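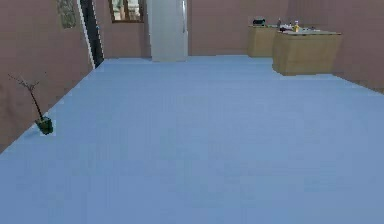

How to Do a Stock Count in a Small Wholesale Warehouse

Posted by Maarja Kuusk, Jul 6, 2018

These are the steps we use at Erka for a full count of the dry goods side. They should work for any cash and carry or delivery wholesaler with one building and a small team. If you use scanners you can skip the part about sheets, but the order of work is the same.

Before the count

Pick a cutoff time and stick to it. Everything received before the cutoff must be booked in, and everything picked before the cutoff must be invoiced. Anything that arrives later goes in the receiving bay with a "do not count" label on it.

Clear the returns cage first. Damaged cases are either written off or put back to the shelf location. Don't leave them in the cage with a note, as they will get counted twice or not at all.

Print count sheets by location, in walking order. If your system only prints by product code, export the list and sort it yourself. Leave the system quantity off the sheet. People who can see the expected number tend to write it down.

Check the pack sizes on the sheet. Each line should say whether you are counting cases or singles. We once had a line of Jacobs coffee set up in singles while the shelf label said cases, and it took most of a morning to sort out.

Counting

Work in pairs. One person counts and calls out, the other writes. Swap over at the end of each aisle.

Start at the top left of each bay and go across, then down. Count what is there, in the order it is there, even if it's in the wrong place. If you find product that isn't on the sheet, write it on a blank line at the bottom with the code, the pack size and the location. Don't move it until the count is closed.

For full pallets, count one layer and multiply by the number of layers, then check the top layer by hand. Walk all the way around the pallet before you write anything. A pallet that looks full from the aisle can have a gap at the back.

Open cases are counted as singles and written in the second column. Taped cases count as full unless they feel light.

Put a colored sticker on each bay when it is finished. Initial the sheet and take it to the desk before you pick up the next one. Sheets should never be left on a pallet truck.

Use a pen. If you make a mistake, put one line through it and write the new number next to it.

Entering the sheets

One person enters all the sheets. At our place that is Etornam Mensah, and he doesn't do any counting on the day. We use Nedix for stock, and it lets you hold the count as a draft until you post it. Most other systems have something similar. Don't post until the recounts are done.

Tick off each sheet number as it is entered. Last November we had 221 sheets and one of them was stuck to the back of another, so the whole of a short aisle showed as zero. The tick list is how we found it.

Recounts

Run the variance report and sort it by value, largest first. Set a limit for what gets recounted. We use 2 percent of the line quantity, or any difference over a fixed dollar amount, whichever comes first.

Example: the system shows 2,600 cases of canned tomatoes and the sheet says 2,585. The difference is 15 cases, well under 2 percent, so on quantity alone it would be left. Check the dollar amount as well before you pass it.

The recount should be done by a different pair, and they should not be told the first number. If the two counts agree, accept them. If they don't, a third person counts with both pairs standing there.

Look for the common causes before you adjust anything:

Goods received on paper but not booked in
Cases and singles mixed up
Two flavors under one code
A customer order sitting in the pick lane
Stock in a second location

If one product is over and the one next to it is under by the same number, it is nearly always a picking or booking mix-up. Fix both lines together and put a note on the adjustment.

Closing the count

Post the draft, print the final variance report, and file it with the sheets. Book in the deliveries you held back, starting with the oldest. Take the stickers off the bays.

Keep the recount list. We go through ours with the Naltus shelf labels in hand, and any line that has been wrong two counts in a row gets a new label and a check of its pack size.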